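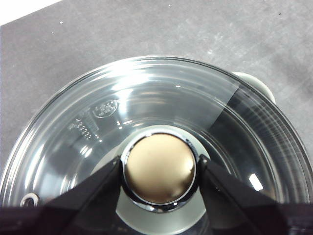
Why Does a Pot Have a Lid?

Put two pots of water on to heat, one with a lid and one without. The one with the lid will boil first. Both pots get the same heat, but the open one loses a lot of it into the air.

When water gets hot, tiny bits of it leave the surface and float off as a gas called water vapor. Each bit carries heat away with it. A lid stops most of the vapor from leaving. It touches the lid, cools a little and turns back into drops. The drops run down and fall into the pot again. This is called condensation, and it also happens on a bathroom mirror when you take a shower.

At sea level, water boils at 100 degrees Celsius. On a high mountain it boils at a lower temperature, so beans and potatoes take longer to cook up there.

Glass or metal?

A glass lid lets the cook look at the food without lifting anything. Every time a lid comes off, hot air goes out and the pot has to warm up again. The glass used for lids is made to stand heat better than the glass in a window. It can still crack if it is dropped, or if it is very hot and someone runs cold water on it.

A metal lid does not let you see in, but it will not shatter. It may get a dent.

The knob
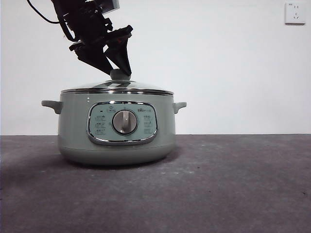
Heat moves through some materials quickly and through others slowly. Metal is quick. Leave a steel spoon in hot soup and the handle soon feels warm. Wood and most plastics are slow, so they are often used for the parts people hold. On a wide pot like the pale green one, the knob is in the center of the lid, where the lid is highest, and the two side handles are just under the rim. With the knob in the middle, the lid hangs level when it is lifted. If the knob were near the edge, the lid would tip.

Food at 60 degrees Celsius is already hot enough to hurt your skin, and steam from a boiling pot is much hotter than that. Ask a grown-up to lift the lid. The grown-up should tilt it so that the side away from the face opens first.

Try it

You need a clear glass bowl, a plate that covers it, and some warm water from the tap. Pour in the water, put the plate on top and wait a few minutes. Then turn the plate over and look for drops.

Words to know

Vapor: water in the form of a gas.
Condensation: vapor turning back into liquid water.

Written by Poppy Naylor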